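Treveden - About us

Who we are

Treveden reviews robot arms, grippers and the software that comes with them, for small shops that are thinking of buying. We don't sell any of it. We started after paying for an arm that spent most of its first year under a tarp, and that experience still sets the tone around the office.

The people who write to us run packing rooms, repair benches, school labs. They have usually seen a demo, liked it, and then felt a bit uneasy on the drive home. We think the unease is worth listening to.

What we are looking at now

Most of our time this fall is going to the Prorkwood practice kit from Maihi. It is a simulation package. You get a room, a table and a choice of robot arms on your computer, and you are supposed to work out whether a job suits a robot before you spend money on a real one. The license we bought cost us $2,239 for the year. The brochure says the kit "takes the guesswork out of automation." We have read that sentence on a lot of brochures.

The part Maihi is proudest of is the gripper view, a very wide round picture looking down past the fingers at the work. In our trials it made close work easier to judge and distances harder. Straight edges bend, and the near side of the table disappears behind the gripper body.
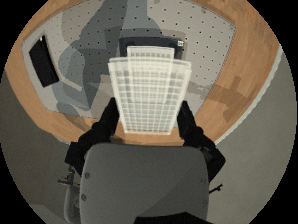 Yaqin Lei: I used that view for a month and I'd trust it for lining up the fingers and for very little else. Thin parts are where I'd push the vendor. Ask what the software thinks it is holding when the edges start to double up like that, and don't accept "it's only the display" as the answer.

We did ask. The reply from Maihi ran to two pages and did not mention edges. We have asked again, and we will post whatever comes back.

How we test

We write the task down before we open the software. Otherwise it is too easy to end up testing whatever the product happens to do well. For this kit the task is plain: bring the gripper to a small part, take hold of it, move it and set it down where we said. So far we have logged 2,602 runs, and every one of them stays in the record, including the ones that went wrong in the first second.

We also look at each setup from across the room. Vendors like the close view. The far view tells you how much space the arm wants over the table and how far it has to fold to get down to a part.

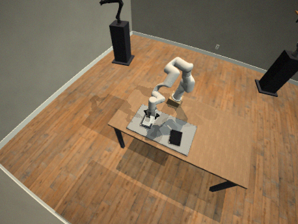
The white arm over the mat, gripper pointing straight down.

A simulated room is a kind place, and we try to keep that in mind. The floor never gets swept and never needs it. No one leans on the table. When a vendor quotes a success rate from a room like this, we print it with the word "simulated" next to it, and we have lost at least one friendly contact over that.

What we are not sure about

Prorkwood lets you stand more than one arm on the same table and swap parts in and out. It's a nice feature to have - we just doubt that most buyers need it. A shop that can't keep one arm busy will not be helped by two. We'd also like the manual to say a good deal more about setting up a shared table. At present it gives the subject one paragraph and a link, and the link goes to the price list.
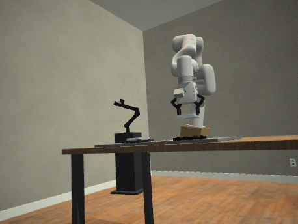
Two arms on one table, the larger one with its fingers open.

Who pays for this

Readers do. We had 1,015 paying members at the last count. We buy our own licenses and take no commission. Cunda, a distributor, offered us a free seat on its own package in exchange for an "early look" at the review. We said no and bought the seat. That review is next in line and has no date yet.

We have been wrong before. The corrections page lists 18 entries, oldest first, and the fourth one is still embarrassing.

Write to us

If you own one of these kits and your results don't match ours, we'd like to see your numbers. Please send the task as you wrote it down, the version you ran and the failures along with the successes. Sales material goes to the same inbox and gets read last.

Page last updated 1 October 2020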